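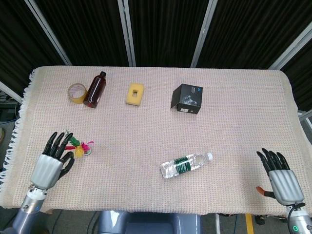
Chapter 4
Sorting What You Own: Materials, Uses and Second Lives

Every home has a table where things gather. In the house where I grew up, just outside Brornbridge, it was the one in the hallway, and by the middle of December you could hardly find a place to set down your keys. My mother would clear it with one long sweep of her arm into a cardboard box, and the box would go into the cupboard under the stairs, where it joined the other boxes. I have a great fondness for that cupboard, but I wouldn't call it a system, and I suspect many of you reading this have one very much like it at home!

In Chapter 3 we looked at how a household takes things in: the shopping, the gifts, the parcels. Now we turn to what happens once they're through the door. Sorting sounds like the dullest part of the whole subject, and I remember groaning when it was first put in front of me as a student, but it is where you really begin to see what an object is. A bottle is a container, certainly, but it's also a material, a colour, a cap that may be made of something else again, and perhaps a printed label. A sponge is a cleaning tool until it becomes too tired for the dishes, and then it is a perfectly good tool for the bicycle. A shuttlecock belongs with the toys in one family and with the sports gear in the next (neither family is wrong, though each will tell you the other is). And packing tape, as far as I can tell, belongs wherever you aren't looking for it.

The survey we'll draw on throughout this chapter was carried out by Perrine Sabatier and Ivan Sydorenko in the town of Simden. They visited 425 households and asked each one to empty a single drawer or shelf onto a table and group the contents in whatever way felt natural. Between them, those households laid out 2,824 objects. Some people grouped by room, some by material, and a good many by who would complain if the thing were thrown away, a category the authors hadn't planned for and had to add to their forms by hand.

Before you read on, set aside 25 minutes and try it yourself. Spread a cloth over a table, choose a drawer, and lay everything out with a bit of space between the pieces. Group the objects once by what they're made of and write the groups down. Mix them up again and group them by use. Keep both lists in your notebook, along with any object that moved to a different group the second time, as you'll need them for the activity in Section 4.2.

4.1 Material first, or use first?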